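How to Read an HVAC Replacement Quote Without Getting Talked Into Things

Most quotes for a new heating and cooling system are written to be signed, and you can tell from how little they say. A tonnage, a brand, a price, a line about "all necessary materials." I have gone through a good many of these for homeowners and for a couple of small offices, and I have yet to see a first draft that didn't need questions sent back. What follows is the order I work in. It takes an evening.

You need the quote itself, your last year of utility bills, the model numbers off your existing equipment, and a computer or a pad of paper. 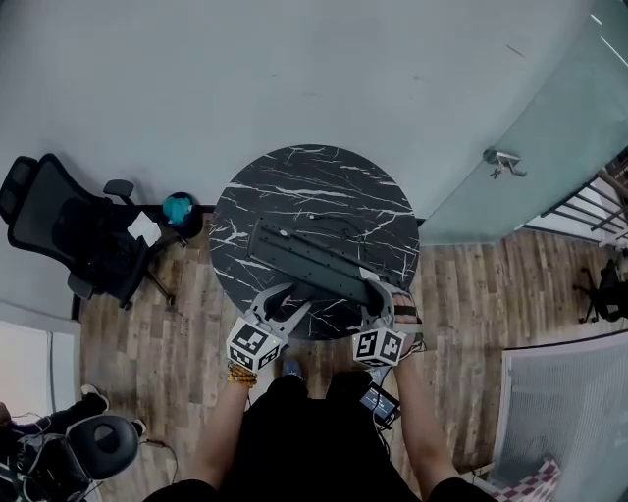

Photo: Zofia Zieliński

Step 1. Find out how they sized it

Look for the words "load calculation" or "Manual J." If neither is there, ask. A contractor who says "we matched what you have" has sized your new system by trusting whoever sized the old one, and that person may have been guessing too. Square footage rules are only slightly better. Two houses with the same floor area can need very different equipment depending on windows, insulation, air leakage and which way the place faces.

Ask for the calculation as a printout or PDF. Then check the inputs, which is where the nonsense usually lives. Does it have the right number of stories? The right window type? Is the attic insulation the stuff you have, or a default? I once read a report for a single-story house that listed a finished basement. There was no basement. The answer at the bottom was printed to the nearest BTU anyway.

Step 2. Be suspicious of "bigger to be safe"

Oversizing is sold as a favor. An oversized air conditioner reaches the set temperature fast and shuts off, then does it again and again. Short cycles don't pull much moisture out of the air, so you can end up cool and clammy. An oversized furnace blasts and stops. Variable-speed equipment forgives some of this, though less than the brochure suggests.

If the proposed size is well above the calculated load, ask for the reason in writing. There are sometimes good ones, such as equipment only being made in certain sizes. "Our customers like the extra power" isn't one of them.

Step 3. Match the model numbers

Efficiency ratings belong to a combination of outdoor unit, indoor coil and, often, the furnace or air handler. A quote that gives you the outdoor unit and a rating "up to" some figure has told you very little. "Up to" is the best pairing the factory could find. Yours may be another one.

Ask for every model number and the AHRI certificate for that exact set. Type the numbers in yourself, all the letters included, and see what comes up. If you are hoping for a rebate, do this before you sign, because the utility will be looking at the same certificate.

Step 4. Ask what happens to the ducts

This is the section most quotes skip. New equipment attached to leaky or undersized ducts will perform like old equipment, only with a payment plan. You want to know:

Did anyone measure static pressure on the current system?
Are the returns large enough for the airflow the new unit needs?
Is sealing included, and will leakage be tested afterward?
Who patches drywall if a duct has to be opened up?

A technician who spent the whole visit at the kitchen table can't answer the first one. Send them back with a manometer, or find somebody who brought one.

Step 5. Pull the price apart

Ask for equipment, labor, electrical work, permit, disposal and extras on separate lines. Some firms refuse, and they have their reasons, but you can at least get the extras separated. That is where the padding goes.

One quote I looked at in January, from an outfit called Hundholm, had a line reading "Godent purification module, $587" on an otherwise ordinary job. The homeowner hadn't asked for it. The salesperson said it was standard. When she asked what it removed from the air and who had tested that, the line came off the quote the same afternoon. Standard, apparently, is a flexible word. A decent filter cabinet with a common filter size does most of what people want, and you can buy the filters anywhere.

Watch for a surge protector at $300, a "smart" thermostat that costs $100 in a store and a good deal more on the quote, and any service agreement that starts on the day of installation. You may want some of these. Decide on them one at a time. 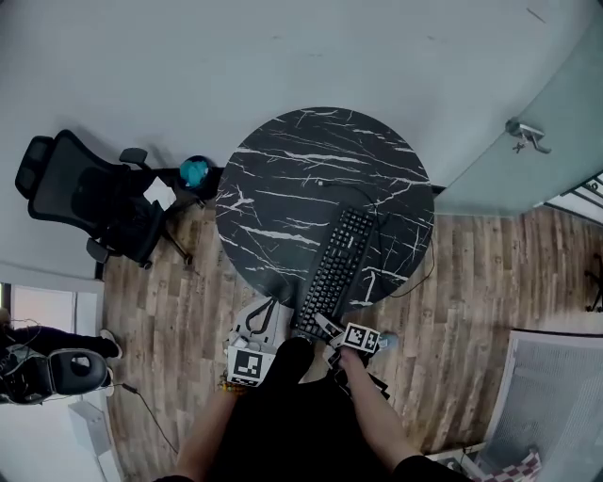
Step 6. Compare quotes on one page

Once you have three, put them side by side in a simple table with a row for each item: calculated load, equipment capacity, full model numbers, certified ratings, duct work, electrical, permit, commissioning tests, parts warranty, labor warranty, total. Leave a cell blank wherever the quote is silent. Don't fill it in with what the salesperson said on the phone.

The blanks are the useful part. In the last set I did, Kalinowski was the highest bid and had one blank. Pollotora was the lowest and had most of the column empty. After the missing items were added the gap between them had nearly closed, and I still wouldn't say the expensive one was good. It was complete enough to argue with.

Step 7. Get the commissioning in writing

Ask which readings will be taken on startup and left with you: airflow, static pressure, refrigerant charge, temperature difference across the coil, and combustion readings for gas equipment. "We test everything" means nothing if no numbers are handed over. Tie the final payment to the report. A contractor who does this work anyway won't mind much — a contractor who doesn't will explain why it's unnecessary.

Step 8. Ignore the deadline

Nearly every quote expires. The one on my desk gave the owner 21 days and a discount for signing that night. Equipment prices do go up, so I won't say the deadline is always fake, but ask for the same price a week later and see what you hear. If your heat is out in the middle of winter you have less room, and in that case I'd ask what a repair or a rented heater would cost for long enough to get a second bid.

Keep the signed quote, the load calculation and the startup report together. The warranty people will ask for the serial numbers and the install date, so write those on the same folder.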